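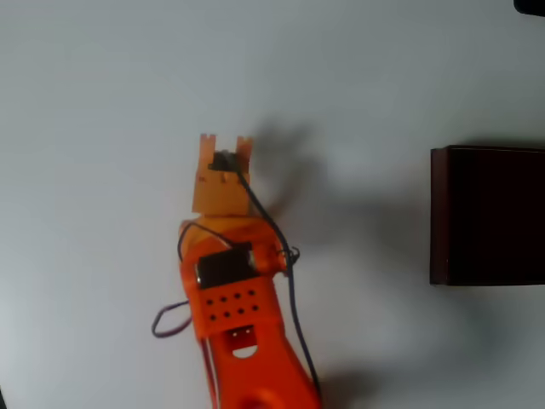
Mabli Bellis had cleared her work table before I got there, and she wanted credit for it. "You should have seen it in April," she said, pouring me a coffee I hadn't asked for but was very glad to get. "I was eating my lunch on a stool in the hallway!"

She packs mail orders for Petersen, a small stationery shop in Fedby, and does it all from one white tabletop in her back room. On a busy week that's around 200 parcels. So how do you keep a table like that clear? Her answer was boxes, and she was off before I'd found my pen.

"Everything that stays on the table goes at the side," she told me. "The middle is for whatever I'm packing, and that's it." She likes a white surface – she had a patterned one before and kept losing labels on it – and she likes her boxes dark, so she can find them without her glasses.

I asked if she ever slips. She laughed for quite a while. "Fridays! By Friday there's tape on everything, and Uwe comes in and puts his keys down right in the middle."

Uwe Hollmann drives the parcels to the depot, and he shouted from the next room that it had happened 2 times. Mabli held up a whole hand of fingers. Then she wiped down the tabletop, moved my coffee to the windowsill and went to look for the tape.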